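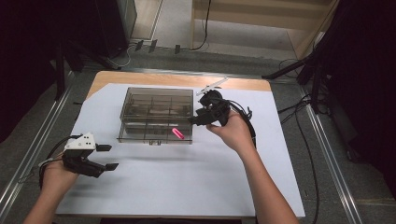
**Slide 1 – what we compared**

- Two hand-held grippers, Latari and Furico, same operator, same table.
- Task: pick small parts off white paper, place them in a compartment tray.
- 90 picks per gripper. Logged at 2,000 Hz on the Salminen controller, downsampled for the plots.
- Say early: this covers fingertips and cabling. Arm mounting is the January data, separate talk.

**Slide 2 – fingertips**

Soft pads hold thin plastic parts well once closed. Closing is the problem – with a flat part the pads touch the table first and the force reading climbs before contact with the part. We raised the trigger threshold twice. Mention the 4 mm offset, somebody always asks.
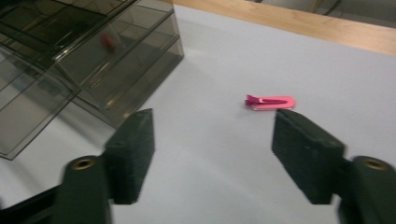

Smoked plastic is hard on the wrist camera. Reflections along the partitions get picked up as part edges. Fixed exposure helped more than the new filter did. Skip the histogram if short of time.

**Slide 3 – open items**

- Cable drag on the right forearm. No strain relief yet.
- Thread inserts: check torque after each session.
- Griltetton firmware 2 drops frames on reconnect. Ticket open.

Questions, then hand over the clicker.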